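Linnea Åberg
Tue 29 October

OK so I've been rewriting our rules for scoring pick-and-place runs in simulation, and I have opinions! Short thread.

1/ Write down what counts as success before you run anything. "Croissant goes in the basket" sounds clear until 2 people score the same run and disagree.

2/ Same number of trials for every policy. We do 200 at Fjeld. If you stopped early, say so — right next to the score, please, and not in a footnote.

3/ Keep the failures. Last June I went back through 233 old runs and nearly all the useful stuff was in the ones we'd marked "bad" and never opened again (ouch).

4/ Touching isn't grasping. Contact gets its own column in our sheet now, and so does a nudge. I fought for that column and I'm very proud of it.

5/ Log the seed and the object layout every single time. Yes, even for the quick test you swear you'll throw away.

Pastry task is what I'm on today, black gripper up against the croissant, tray on one side and cupcake on the other.
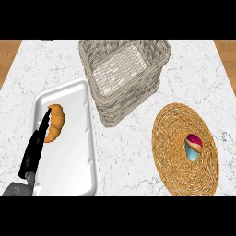 Njål Lindqvist: Do you score a drop after a good lift as a failure, or does it get its own column too? We keep going back and forth on that one at Tredico.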